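Progress report to the Drurarier Fund
Carville Home Repair Lending Program
Reporting period: spring through September

Summary

The program is open, people are using it, and I am not yet convinced it does what the application said it would do. The application claimed that small no-interest loans for kitchen and bathroom repairs would keep older homeowners in Carville from putting the work off until it became expensive. We have made loans. Whether any of them prevented a larger bill is a different question, and I would ask the Fund to be wary of anyone, me included, who says it has been answered after two quarters.

Loans and spending

We received 205 applications in the period. That number looks better than it is. Many came in during the first weeks, when the local paper ran a notice, and a good share of those were from people outside the town limits or from renters, who can't borrow under the current rules. Applications dropped off over the summer. I had expected a second rise when the water bills went out with our flyer in them, and there wasn't one. I would not pay for that flyer again.

The loan cap is still $2000. Contractors know this, and I suspect it has begun to show in their quotes. Jobs that I would have guessed at well under the cap keep arriving priced just beneath it. I can't prove anything from the paperwork, and a fair reader could say that labor has gone up everywhere. Still, I have asked that all new borrowers bring two quotes, and I want to see whether the prices move.

Two loans are behind on payment. Both borrowers have been in touch and have agreed to new schedules. The application predicted no late payments in the first year, a claim I argued against when it was written.

What people are borrowing for

The application leaned hard on leaks, bad wiring and failed water heaters. Those jobs are there, but counters and sinks come up more than anyone planned for. Sometimes the reason is sound. A rotted base under a sink can mean the top has to come off, and an old top often won't survive being moved. Other times a repair turns into a remodel somewhere between the first visit and the quote. Our form asks only for "type of repair," so both kinds end up in the same column.

Stone and stone-look surfaces are where this gets hard to judge. They cost more, they last, and borrowers are told by every showroom that they add to the value of the house. 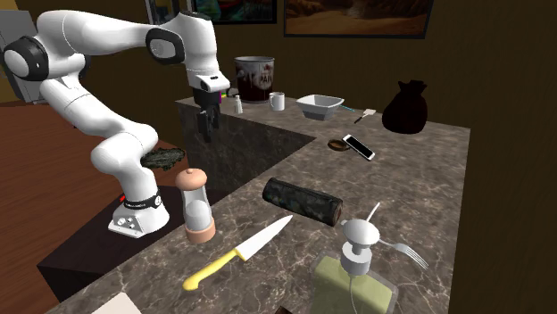
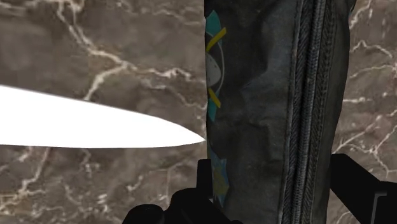

Marble-patterned counter surfaces with white veining.

I have seen very little evidence for the resale claim in houses of the size and age we deal with. My view is that the program should pay for a sound, plain replacement and that the borrower should cover any difference. The Nair office, which handles our intake, disagrees and says the rule would be a headache to enforce. They may be right about the headache.

The tracking software

The Fund asked for an honest account of Drekadeo, which we were required to adopt. It stores the applications and prints the letters. Its "impact score" is another matter. The score goes up each time a file is closed, whether the work was done well, done badly or dropped. Our score rose every month. I have left it out of the tables for that reason and would prefer not to be asked for it in the next report.

The follow-up calls tell us more. We ask whether the work was finished, whether it has held up, and whether the borrower would have done it without the loan. A fair number say yes to the last question, that they would have found the money somewhere. I take those answers seriously. A loan that replaces savings a person already had is pleasant for that person and does nothing for the purpose we wrote down.

Changes before the next report

The repair form will be split so that emergency work and replacement work are recorded separately. Follow-up calls will be made at six months as well as at completion. The flyer is dropped, and the money saved will go to paying an inspector to look at a sample of finished jobs, chosen by us and not by the contractors.

I am not asking for an increase. The next payment should go ahead at the agreed level, and I would hold any talk of expanding to neighboring towns until the six-month calls are in. The budget table and the list of open files will follow separately.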